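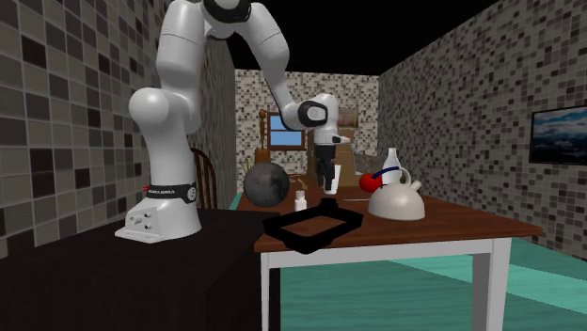

Robot arm and cup, computer render

I finished the first term of my master's in November, a bit later than the rest of the year group, and a few people have asked what it was like going back to university at my age. I said I'd write it down, so I have.

The course is in public finance at Kosside. I applied to two places. The other was Bovville, which offered me a place first but wanted everyone on campus four days a week, and I couldn't do that with work. Kosside runs the same degree over two years with teaching packed into late afternoons and evenings. Lectures start at 4.30 and the last seminar finishes at 8.

There are 73 of us on the part-time route. Most are in their thirties and work for councils or health boards. I expected to be the oldest and I am not, by some distance. The university as a whole had 3,406 students at the last count in the handbook, so it is small, and you see the same faces in the canteen queue.

I took three modules this term. Public Budgeting was taught by Gualtiero Orlandini and was the one I liked best. He sets a short piece of writing every fortnight, one side of paper, and marks it hard. My first came back with a 48 and a lot of green ink. The last one got 66. I have kept them all in a folder.

Statistics was harder. I had not done any maths for twenty years and the first three weeks went past me. What got me through was the drop-in room in the Binwood building, where Akinyi Minja sits from 3 until 5 and will go over the same thing as often as you ask. If you are starting next year and your maths is rusty, go in week one. I left it until week four and spent a good part of the term catching up.

The third module was Local Taxation. The reading list had 173 items on it and I read about 100, some of them only the first and last pages. The exam was fair. Two questions out of six, two hours, and you can bring in one sheet of notes.

Things I got wrong: I bought all the textbooks in September. The library has most of them, including several copies of the statistics one, and loans renew themselves unless someone else has asked for the book. I also tried to type my notes in lectures and gave up by the third week. I now write by hand and type up what I need at the weekend.

Group work was mixed. A-yeong Ha and Nizar Abou Jaoude were in my group for the budgeting project and we split it up early and met on the train, as all three of us come in on the same line. The other group project dragged on and we handed it in at ten to midnight.

Money is tight but manageable. Fees are paid by the term, and you have to ask the finance office for the instalment form, as it isn't on the website. My employer is paying for half.

Next term is Public Procurement, Audit, and a research methods module that everyone has to take. The timetable came out last week and I have a free evening in the middle of it, which I intend to spend at home.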